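Lecture 10: From Head Camera to Grasp Command

These notes go with the Saturday session. Read them before the lab, and bring the Masen worksheet with you. The code examples use Urireck, our planning package, and assume you finished the calibration exercise from Lecture 9.

1. What the planner needs

A planner does not work on pixels. It works on a list of objects, each with a pose, a rough shape and a confidence value. In Urireck this list is called the table state. It is rebuilt every time the perception node publishes, and the planner reads the newest copy before each motion.

The three fields students forget most often are the timestamp, the reference frame and the parent. The parent field says what an object is resting in or on. A tomato whose parent is a tray has to be approached from above, with the tray walls loaded as obstacles. A tomato whose parent is the table does not.

2. Clutter and containers

Clear plastic is the hard case. Depth readings tend to pass through it, so the tray can be missing from the point cloud while its contents show up well. Our segmenter, Magbanua, works on color first and uses depth second for this reason. It was trained on 3,401 labeled views. Small red objects next to other red objects are still its weakest group, and you should expect merged masks.

Look for the places where a mask could leak from one object to the next.

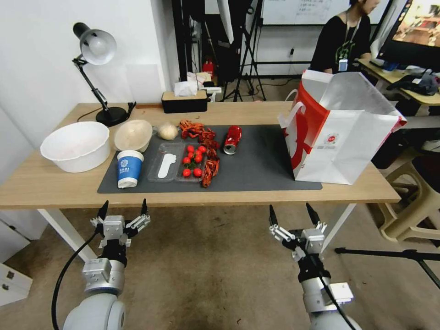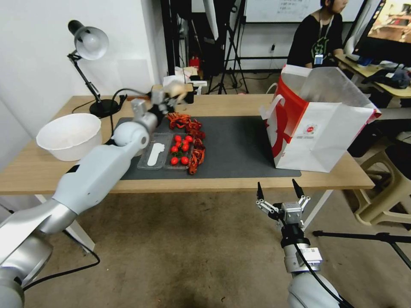

Figure 10.1. Head camera views of the table. In both, red items lie around the tomatoes and a tall paper bag stands to the right of the mat's center.

Two points to take from the figure. First, the arms are in view, and they have to be removed from the cloud before clustering. The self-filter does this from joint angles, so a bad calibration leaves a ghost rim along the forearm. Second, a tall bag blocks whatever is behind it. The planner marks that space as unknown, and unknown is treated as occupied until a later view clears it.

3. Choosing a grasp

For each object, the sampler proposes 36 candidate grasps. They are then filtered in this order:

reachability (inverse kinematics has a solution)
collision at the grasp pose
collision along the approach
jaw opening against object width

The order matters for run time. The reachability check is cheap in our setup and throws out many candidates early. Collision along the approach is the slow one, so keep it away from the top of the list.

For a flat utensil lying in a compartment, start with the jaws closing across the handle. Turning the gripper 90 degrees puts the jaws along the handle, and the width check should reject it. If your version accepts it, you have probably swapped the two axes – this was the most common error last term.

4. When to replan

Replan if the target has moved more than 10 mm since the plan was made, or if its parent has changed. Do not replan on every new frame. The pose estimates jitter, and the arm will stop and start without getting anywhere. The Zaseck controller holds its last valid trajectory until a new one is accepted, so a slow planner is safe but will look frozen.

Exercises

1. Write down a table state for either view in Figure 10.1. Use one entry per container and one for the tomatoes as a group, and fill in every parent field.

2. Mark which entries would change if the clear tray were not detected. What would the planner try to do?

3. Run the sampler with the filters in reverse order and report the run time for both versions.

Hand in exercises 1 and 2 on paper. Exercise 3 goes in your repository under lab10. Reading for next time: the Urireck page on attached objects, up to the section on handovers.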